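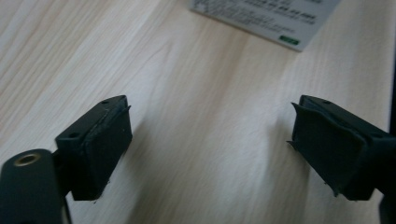

木桌,白卡片。

12/3/21

先记下来,不然明天又忘。昨晚睡得很差,五点多醒的,听见楼下垃圾车,干脆起来改展签。咖啡喝了两杯,第二杯没喝完就出门了。

Diltemdale的长途车站候车厅要挂历史地图展,这事从去年拖到现在。原定九月开,后来屋顶漏,再后来车站换承包商,合同重签,电话里换了一个又一个人。今天总算把东墙那一组挂上去了。还差西墙,还差入口那块大的。入口那块我最担心,字太多,Meirion嫌长,我也嫌长,可是删哪段都疼。

Meirion Meredith早上比我先到,在售票窗口边上站着,手里拿卷尺,脸色不太好。他说墙不平。我说去年量过。他说去年量的是粉刷之前。好吧。粉刷以后中间鼓出来一道,挂大幅的时候下角会翘,站远了看不出来,走近了就很难看。想了几个办法,最后把那幅Sillar河谷的测绘图往右挪,避开鼓的地方,原来的位置换成两幅小的街道图。顺序乱了,年代就不连着走了,我心里不舒服,但是观众是来等车的,不是来考试的,估计也没人从左到右一张张看。

展签又要跟着改编号。又改。

中午之前运输的人来了,Vondia那边派的车,晚了快两个钟头。司机说环线封了一段。箱子卸下来就放在候车厅中间,行李推车绕着走,有个老太太问我是不是要卖东西。我说是展览,老地图。她说她丈夫以前在Sillar修过桥,问图上有没有那座桥。我带她去看,图是修桥之前画的,没有。她有点失望,我也有点失望。后来想想应该在展签里写一句桥的事,哪年修的我得去查。别忘了。(写在手背上了,洗手洗掉了。现在写在这里:查桥!)

开箱顺利。玻璃都好的。有一个框背板松了,Meirion回车上拿了螺丝,五分钟弄好。他干活的时候不说话,哼歌,哼来哼去就那么一句,我现在脑子里还是那句。

下午跟车站经理吵了一小架。也不算吵。他要把东墙尽头留给饮料机,说合同里有。我翻出合同,合同里写的是“东侧”,没写东墙。他说东侧就是东墙。我说东侧也可以是门外面那一侧。两个人站在那里对着一张平面图指来指去,Meirion在梯子上假装没听见。最后说好饮料机往门口退,我们少挂一幅。少哪幅我没当场讲。回来路上想了一路,大概是那张铁路规划图,没建成的那条线。其实是我最喜欢的一张。线画得那么认真,每个站名都写好了,有的地方到现在连房子都没有几间。但尺寸刚刚好是它。唉。

也可以挂到Stan去。Stan的小展厅春天要开,那边缺东西,上回来信问过有没有富余的。明天写信问。如果能去Stan,它一个人占一面墙,比在饮料机旁边强多了。运费谁出再说。

灯的问题还没解决。候车厅的灯是白的,冷,照在旧纸上面发青,看着像发霉。电工说换灯管要车站批,车站说要上面批,上面是谁说不清楚。先用夹灯顶一顶,可夹灯要插座,东墙只有一个插座,饮料机要用。又是饮料机。我今天跟这台还没搬来的机器结了仇。

钱的事也记一下。印展签和入口大板花掉400,比预算多出来一些,重印的那批不算在里面。重印是我自己的错,把“测绘”打成了“侧绘”,校了三遍没看出来,印出来第一眼就看见了。Meirion倒没讲什么,拿了一张夹在本子里当书签,讨厌。剩下的钱要够开幕那天的茶和饼干,还有请人念诗的车马费。饼干我打算自己烤,省一点是一点。

说到开幕。名单大概80人,车站只肯让我们用半个厅,班车照常发。也就是说讲话讲到一半会有广播喊几号站台。我倒觉得挺好。讲话本来就该短。镇上的人来讲几句,Meirion讲几句,我能不讲就不讲。他说我必须讲,因为图是我从档案室里一张一张翻出来的。我说那你替我讲我翻了。他不肯。

剪彩不要了。用布盖着再拉下来也不要了。去年图书馆那次布勾在画框角上,拉了半天拉不下来,大家鼓掌鼓得手都酸,想起来还替他们难受。就开着门,人进来就看,看完去坐车。

傍晚人多起来,学生放学,书包蹭来蹭去,我站在Sillar那张图前面当人肉栏杆。有两个男孩在街道图上找自己家,找了好久,一个说“我家是一片沼泽”,高兴得不得了,喊另外几个都过来看。8路车进站他们才跑掉,手印留了一玻璃。擦了。心里是高兴的。忙了一整天就这会儿觉得值得。

回来晚了,外面下小雨,鞋湿透。晚饭热了剩汤,面包硬了,泡着吃。妈打电话来,讲舅舅膝盖的事,讲了很久,我一边听一边改编号,结果改错了两个,挂了电话又从头来。她问展览什么时候开,我说快了。她说你从去年就说快了。

明天:
查Sillar那座桥的年份
写信给Stan问铁路图
催灯
入口大板第二段删掉一半(真的删,不许心软)
还Meirion的卷尺,不知道怎么在我包里
买黄油

还有一件,图录的序我还没动笔。答应人家这个月底交。开头写了三次,每次都从“地图是”开始,地图是什么啊,我也不知道。也许就从那两个男孩和沼泽写起。太困了,明在再想。

手指上都是胶,洗不掉。睡了。

评论

河边的Lin:铁路规划图千万别不挂!!小时候听外公说过那条没建成的线,一直想看看长什么样。要是去了Stan请写一声,我坐车去。

老周:候车厅的灯是真的冷,冬天坐在里面人脸都是青的。换灯这事我投过意见箱,没下文。

munan19:“我家是一片沼泽”哈哈哈哈。我家应该也是,地下室年年返潮。开幕可以带小孩吗?

博主回复munan19:可以带,有饼干。手干净一点就行……

老周:Sillar的桥如果是说磨坊边上那座,下游还有一座更早的,塌了。别查错了。

博主回复老周:啊,还有一座?那老太太说的是哪座……谢谢,我明天去档案室一起问。

阿芷:“明在再想”,看出来是真困了。卷尺还了没有?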